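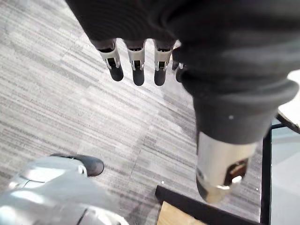 Somby is a training method for robot hands, and I've been its unofficial historian ever since Indira Reddy talked me into writing this entry. The basic idea is pretty simple: a person shows the robot a chore 42 times, and the robot then practices by itself with small changes thrown in. Reddy came up with the first version at Sandlow, and Annapurna Marar rewrote most of it one April (the old code was a mess, and I say that with love!).
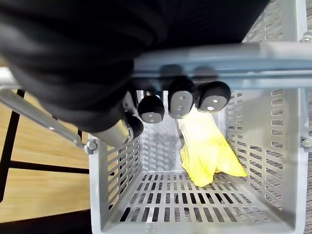

What sets Somby apart from the older Achari method is how it scores a grasp. Achari only checked where the hand ended up, so a near miss and a total flop got the same zero. Somby gives part credit for the approach too, and cloth is where I think that matters most — a crumpled yellow cloth down in a slotted gray basket has no fixed shape, so fingertips hovering over it have plenty of decent places to go.

In the Pascombe trials the method ran 300 attempts and dropped 15, and 3 of those were blamed on a bad cable. Marar still wants the whole set run again with heavier fabric, and I'll update the numbers when she's done.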